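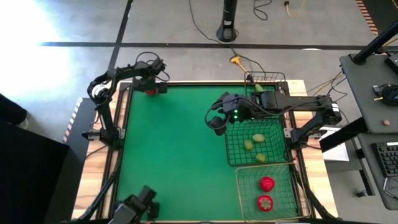 Sorting table with the baskets out, peppers in the copper-colored one.

Ticket: Produce props ending up in the wrong basket
Product: Kvam wire baskets, Bondel play produce set
Status: Open
Opened: 9 March 2025

Problem
The Pridance sorting sheet says green items go in one basket and red items in another. At put-away we keep finding mixed baskets. It has happened 3 times since the baskets were swapped. The peppers are not the trouble. It is mostly the small round pieces, and the green ones with a pale patch get taken for unripe red ones.

Also, the table top is scuffed and has a light scratch near the front. Glare from the ceiling lights makes the colors hard to tell at the far side.

Tried so far
1. Wiped the top with Grultov surface cleaner. Dirt came off, scuffs did not.
2. Moved the black basket to the right side, with the fruit left along the far half of the table.

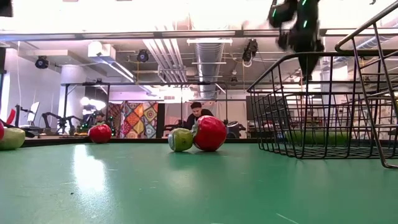 3. Reprinted the sorting sheet with larger type. The old one dated from September and still listed the previous baskets. Put-away was cleaner for 2 days, then mixed again.
4. Went back to one color at a time – green first, red left on the table until the greens are in.
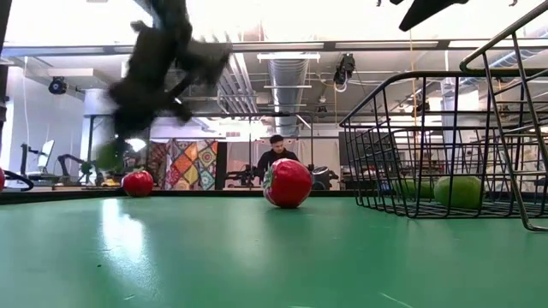 This order is slower but easier to check, and I would keep it until the labels come. The labels should hang from the rim, as tape does not hold on thin wire.

Still needed
Basket labels, 9 in all, including spares.
A decision on the table top – polish it or replace it. Matte finish if replaced.

Leaving the ticket open until the labels are on.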